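Re: [home-finishes] Flat grey and a white table, help please

Malou Frandsen wrote:
> Hello everyone, we're doing up the spare room as a workroom and
> my other half has his heart set on a plain light grey wall with a
> white table in front of it. I'm worried it will feel like a
> dentist's. Has anyone lived with this combination? Also, is it
> worth paying extra for the low sheen? The quote came to 700
> dollars without it and I nearly fell off my chair.
> Malou

Hello Malou, and hello to Ditte too if you're still reading along (your lemon cake recipe was a great success at our place, I've been meaning to write and say so).

I was in your shoes last winter and went back and forth for weeks. I had six sample pots lined up on the windowsill, and my sister Jytte was thoroughly sick of being asked which one was the greenest. In the end we went for a grey with hardly any blue in it, and I've been very happy with it.

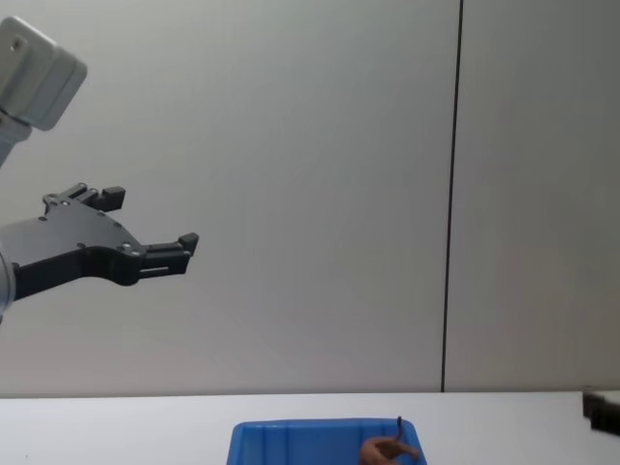 My worry was the same as yours, that a big stretch of one colour would look dead. It doesn't, at least not to my eye, and I think the light does most of the work for you. Look at how the wall is a little brighter near the middle and then goes a touch darker up towards the right -- same tin of paint all the way across! The white of the table sits nicely against it too, and I'm glad I didn't let myself be talked into cream.

As for the sheen, I'd keep your money. A smooth wall matters far more, so if there's any give in that quote, ask them to put it towards filling and sanding. We spent 140 dollars on filler, paper and a decent roller and did the sanding ourselves over a long weekend, with the radio going and far too many biscuits.

Do paint a large bit of card first and move it about at breakfast time and again after tea. Grey changes a lot once the lamps are on.

Let us know what you decide, won't you?

Warm wishes,
Védís Lykkegaard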